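Talk notes – Clistcombe library, 20 minutes plus questions

**Running a toy swap: what we learned at Kamudstead**

Slide 1. Say hello, thank Negin Bakhtiari for the room. Start with the basic deal: bring a toy, take a toy, no money.

Slide 2. Numbers from the October swap. 585 toys in, 139 families, 7 tables. Pause here, people like to write these down.

Slide 3. Sorting. We sort by age first, then by type. Small stuff gets its own table – anything that could go in a toddler's mouth stays off the low ones.

Slide 4. Small toys.
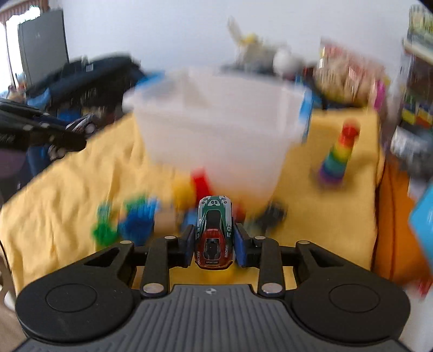
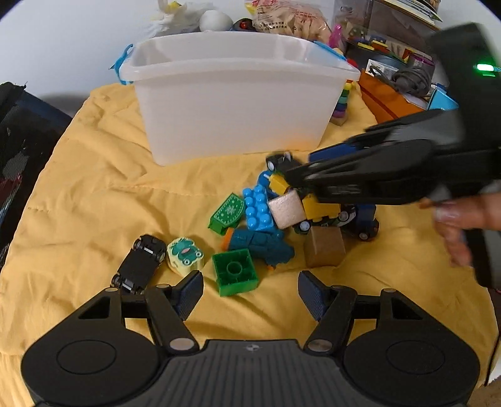 Flynn Pomare disagreed with me on the small toys and thought they should be bagged in sets of 6, so that one child can't clear the table. Read his note out in full if there's time. My answer: bags slow down the line, but try it if your hall is small.

Slide 5. Leftovers. Agree on where they go before the doors open. We filled the Rao van twice. Broken toys go straight to recycling, don't let them back on a table.

Slide 6. What I'd change
- tokens handed out at the door
- a later start for families with babies
- puzzles counted the night before (skip if running over)

Questions. Someone will ask about car seats. We don't take them.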